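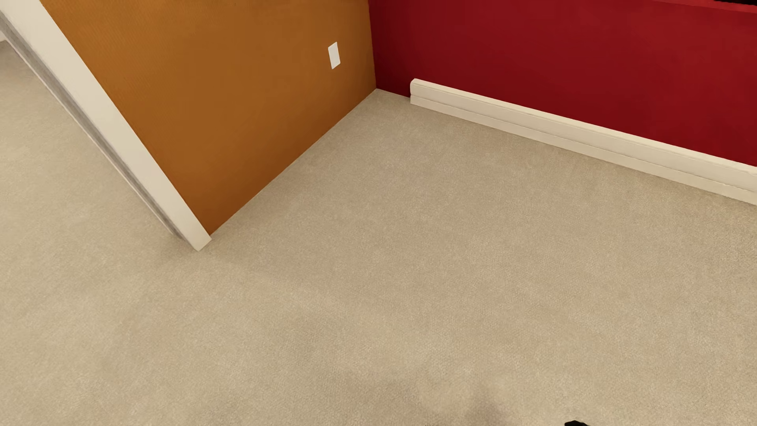 Fig. 1. Sim run, corner by the doorway, view from the robot.

Pre-run inspection, Gilent robot club, simulated flat task
Entry: Staltance
Checked by: Sevim Çınar
Date: 3/2/22

1. World file loads without errors
Pass. Two warnings in the log. The team says they are harmless. They said the same about the last two.

2. Walls and floor are solid to the robot
Part pass. Drove at the red wall and stopped dead, as it should. Drove at the orange wall close to the corner and one wheel went in. Please look at the collision shape and don't just move the start point.

3. Skirting matches the collision model
Fail. The cream unit along the red wall starts a little way out from the corner, and the orange wall has nothing at its foot. Fine if that is how the flat is meant to be, but the code assumes skirting everywhere. Either the map or the code is wrong. Pick one.

4. Doorway can be crossed
Pass, on paper. Same carpet on both sides and no threshold strip, so I would be surprised if it couldn't. A real doorway will be less kind. Repeat on the practice floor before April.

5. Camera view usable for navigation
Doubtful. The camera is tipped so far down that most of what comes back is carpet. I was told this is "for obstacles". There are no obstacles on this stretch of floor, so I can't say whether it helps. Try it level, then show me both.

6. Robot's own body masked out
Not shown. There is a black tip at the bottom edge that looks like part of the robot. Işık says the mask deals with it. I asked to see the mask and was shown a slide about the mask.

7. Corner detection
Claimed: 100 out of 100. Log sent to me: 213 lines, all from one start position. That is one test done many times over. Vary the start and the heading, then send it again.

8. Shadows
Open. There are soft dark patches on the carpet near the bottom of the view. Has anyone checked that the floor classifier doesn't treat them as objects? Blank on the team's form.

9. Wall plate on the orange wall
Comment only. The plan calls it a light switch. At this angle I get a plain white plate and no more. If the task depends on the robot knowing what it is, get closer.

10. Emergency stop in sim
Pass. Stopped on the first press -- and on the second, after a restart.

Result: not cleared for the Flesine round. Items 2, 3, 6 and 7 to be redone and the logs sent to me with the settings used. Items 5 and 8 can follow within 7 days.

S. Çınar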